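Cahier d'atelier, mars, repris vers 16 h

Bon, je reprends le cahier que j'avais laissé en plan après l'histoire du haut-parleur. La copie de Zimmont est arrivée, bobines en bon état, boîtes moins (une languette tordue, je l'ai redressée à la pince). C'est la copie 3535 du catalogue Tinton, celle avec les sous-titres français brûlés dans l'image, donc pas de fichier à synchroniser cette fois, ouf !

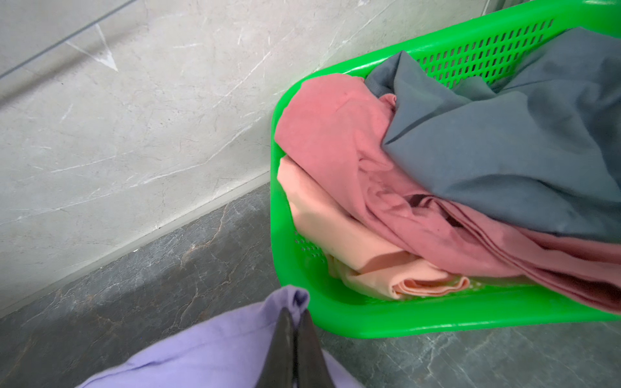
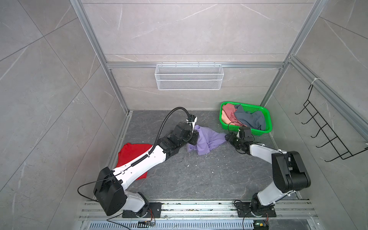 Le panier vert avec les tissus, et la vue large avec le panier grillagé blanc sur son rail.

J'ai passé la première bobine à la table. Odeur correcte, pas de vinaigre, un peu de retrait mais rien d'inquiétant. Par contre les collures... J'en ai compté 46 sur l'ensemble du programme, dont une bonne moitié au scotch jauni qui déborde sur les perforations. Quelqu'un a dû couper et recoller à chaque passage sans se poser de questions. J'ai refait toutes celles de la bobine 1 et la plupart de la 2. Pour la 3, Marloes, si tu lis ça avant moi : il reste un repère à la bandelette de papier là où je me suis arrêtée, ne l'enlève pas, sinon je repars de zéro !

Côté projecteur, le Kidar A tourne bien. Le Kidar B, lui, continue de perdre sa boucle inférieure au bout d'un moment. J'ai d'abord cru à la griffe, j'ai démonté, nettoyé, remonté, et évidemment ça a recommencé. Ensuite j'ai regardé le patin de pression : le ressort est mou. Je n'en ai pas de rechange à la bonne longueur, j'en ai mis un récupéré sur la vieille carcasse du fond et il a tenu 30 minutes sans broncher avec la boucle de test. Je ne crie pas victoire, la boucle de test est neuve et toute souple, la copie c'est autre chose. À refaire avec la bobine 2, dont les collures sont presque toutes propres maintenant.

Objectif : on garde le Mulder de 50 pour la salle. J'ai essayé l'autre par curiosité, l'image déborde sur le rideau de gauche et on perd la moitié des sous-titres en bas. Avec le 50 il reste un petit liseré noir à droite, j'ai déplacé la table d'une largeur de main et on ne le voit plus du premier rang. Du fond on le voit encore si on le cherche. Qui va le chercher ? (Moi, toute la séance, je me connais.)

Le son maintenant. Piste optique assez sourde, surtout dans les dialogues de la scène de la station-service, on dirait que tout le monde parle dans une écharpe. J'ai nettoyé la lentille de lecture et recalé l'azimut à l'oreille, ça a gagné pas mal dans les aigus. J'ai gagné du souffle aussi, forcément. J'ai baissé un peu au-dessus de 6 kHz sur la console et noté la position au crayon gras, juste à côté du fader. Ne pas effacer avec le chiffon, merci.

Pour la séance elle-même : la salle fait 146 places et Marloes Wuyts, qui tient les réservations, me dit qu'on a déjà plus de 100... non, je viens de relire son mot, elle écrit seulement « ça se remplit ». Donc on n'en sait rien, mais je préfère prévoir comme si c'était plein. C'est une comédie, la salle va rire, et quand elle rit on n'entend plus la réplique d'après. Il faudra monter légèrement à partir du deuxième acte, une fois que les gens sont lancés. Je l'ai fait pour la comédie de l'automne et ça marchait très bien, à part le monsieur du troisième rang qui trouvait ça trop fort (il trouvait déjà la bande-annonce trop forte).

Question entracte, on n'est toujours pas d'accord. Marloes voudrait enchaîner, moi j'aimerais bien une vraie coupure entre les bobines 2 et 3, le temps de laisser souffler le B. Si le ressort tient avec la vraie copie je me range à son avis. Sinon pause, lumières, et on vend des boissons, tout le monde s'y retrouve. Il faut trancher avant l'impression du programme, elle a laissé la ligne en blanc sur sa maquette.

Essayé aussi le passage d'un projecteur à l'autre avec les amorces de test. Premier essai en retard, deuxième en avance, troisième impeccable, quatrième en retard. Les repères en haut à droite sont très pâles sur cette copie, à la fin de la bobine 1 j'en vois un sur deux. Je refuse de gratter l'émulsion pour en refaire, la copie n'est pas à nous. J'ai plutôt noté les plans : à la fin de la 1, démarrer le moteur quand la voiture quitte le parking, basculer quand la porte du snack se referme. Pour la 2 je n'ai pas encore trouvé de plan assez net, il y a un fondu mais il est mou.

À faire :
collures de la bobine 3, à partir de la bandelette
bobine 2 en entier sur le Kidar B, rester à côté
commander deux ressorts de patin, tant qu'à faire
lampe de secours : vérifier qu'elle est bien dans le tiroir et pas dans ma voiture
rappeler Zimmont pour l'heure du retour des boîtes

Ajout de 19 h : la lampe était dans ma voiture. Bobine 2 lancée sur le B, la boucle a tenu jusqu'au fondu. Je laisse refroidir et je la repasse demain matin.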